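Let the Twelfth Man Bowl

Garnstead lost the semi-final by 22 runs, and for most of the week since then the talk in town has been about the umpire. I was at the ground and I have no complaint about the umpire. My complaint is with the rule that left Garnstead a bowler short for the last nine overs, and with a league that has had three seasons to change it.

For those who missed it, Torres pulled up with a hamstring in his second over. He limped off, a substitute came on to field, and under the playing conditions of our league the substitute could do nothing else. He could stand at mid-wicket. He could throw the ball in. He could not bowl and he could not bat, although he had taken more wickets this season than two of the men who were then asked to fill in. Murero, who know how to use a gift when they get one, scored freely off the part-timers and put the match out of reach.

They deserved the win on the day. They bowled well and their captain set good fields. But 484 people paid to get in, which is the best gate we have had since the ground was reopened, and what they got for the second half of the first innings was a batsman who bowls in the nets tossing the ball up and hoping. I heard people around me talking about where to eat.

The case against full substitutes has been the same for as long as I have followed the game. Cricket is played by eleven, the argument goes, and staying fit is part of the contest. If you pick a man with a doubtful leg, you should pay for it. There is something in that. Torres had missed two matches in March with the same leg, and the captain knew it when he handed in the team sheet.

But the rule does not ask whether the leg was doubtful. It treats a risky selection and a ball in the teeth in just the same way. Two years ago a Stellow opener broke a finger in the first over, fielding at slip, and his side batted with ten. He had been perfectly fit that morning. No one could say that Stellow had gambled and lost, and they went out of the cup by a handful of runs.

Other team sports settled this long ago. In soccer the bench is part of the plan. In baseball a manager who has used his starter simply goes to the bullpen, and fans argue about whether he went too early or too late, and that argument is half the fun. Cricket has already let in replacements for concussion at the top level. The game survived.

The serious objection is cheating. If a captain can swap a tired fast bowler for a fresh one by having him clutch his thigh, some captains will. I don't doubt it. I have seen grown men in this league appeal for catches that bounced twice. So write the rule to make it costly. Let the replacement be like for like, named on the team sheet before the toss. Let the injured player sit out the next match as well, no exceptions. A captain who wants nine fresh overs in a semi-final would have to give up his man for the final to get them, and most of them would think hard about that.

Erzsébet Szilágyi put a version of this to the league two winters ago. Hers had a longer stand-down, two matches, and it required a note from whoever was doing first aid at the ground. It was put off for lack of time. It came back last winter and was put off again, this time so that clubs could be consulted. I asked at three clubs and none of them remembered being consulted about anything except the price of balls.

I would support her version or mine. I would support a trial in the cup only, if the league is nervous. What I can't support is another season of the present rule, under which the best contests of the year can be spoiled in the fourth over by a muscle.

Garnstead's players have been decent about it. Torres said he felt fine when he warmed up, and I believe him. The club raised 2,870 dollars over the season to pay for the trip to the final, and that money will now go toward new covers -- a good use for it, given the state of the old ones, but not what people put it in the tin for.

The league meets again before the fixtures are drawn up. Szilágyi says she will bring the proposal back with the wording unchanged. It is one page long. The delegates should read it before they arrive, vote on it that night, and let the clubs know by morning.

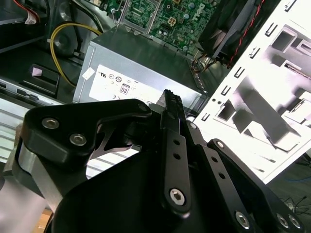 An open desktop computer tower, seen from above.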